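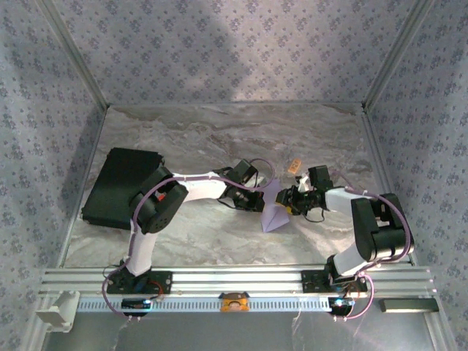

Fikri Ngau, fit-out and finishes, Manurung workshop
April, 8 am

Ticket 280 – floral covering lifting along the bottom, left wall

Status: open, on watch

Okay, so the purple-flower walls are giving me grief again. I love the colour (that pale lavender-grey was my pick and I'll defend it), but the covering on the left wall has started lifting behind the aluminium edging, right where it meets the marble-patterned top. You can't really spot it from the front. Run a fingernail along the edging and it gives – that's how I found it.

First thing I tried was the obvious one, pressing it back down with a dry cloth and a plastic scraper. Held overnight, lifted again by morning.

Next I took the bottom edging off that wall and had a proper look. The Vonadwood paste had gone crumbly in a strip 17 mm high, and above that it was stuck like mad. So the glue's fine, I just didn't get enough of it down low. My fault, I was rushing to get the edging on before lunch!

What I did after that:

Scraped the crumbly stuff off, wiped the panel, left it 2 hours. Brushed on fresh Orard adhesive, thin coat, and rolled upward from the bottom so the flowers wouldn't stretch. Wiped the squeeze-out off the top straight away – it dries shiny, and on the grey and beige swirls you'd see it every time the light's on. Edging back on, screws only finger tight until the next day.

Checked the back wall and the right wall while I was there. Both solid. The corners at the two posts are good too, no gaps in the pattern.

Leaving this open for 8 days. If it lifts again I'll pull the whole left piece and redo it with the leftover roll from Dusgate, assuming whoever borrowed the roll brings it back.

Comments (3)

Guest: Same thing on ours. We never took the edging off, just kept pressing it down. Will try your way.

papergirl: Did the Orard stain the flowers at all? Mine went a bit darker where it soaked through.

Fikri Ngau: Not so far, but I went really thin with it. Try it on an offcut first.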